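6. Running the Visitor Demonstration

Read this section before the doors open. The sales sheet makes the sorting demo sound foolproof, and I would not trust that in front of a crowd.

1. Lay mixed household items on the bed, including soft things like gloves and cord. Hard boxes alone prove very little.
2. Put the basin where both grippers can reach it.
3. Try every item once before visitors arrive. 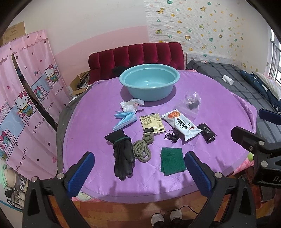

4. Start with rope or cloth. Plotetti claims 1,553 clean picks - ask how many were rope.
5. Let a visitor choose the next item. Najwa Nassar will object. Do it anyway.

Note: Log the misses too. Despina Golob needs both columns.

Caution: Keep fingers away from the pads while the grippers are closing. Stop after 80 picks and check the pins.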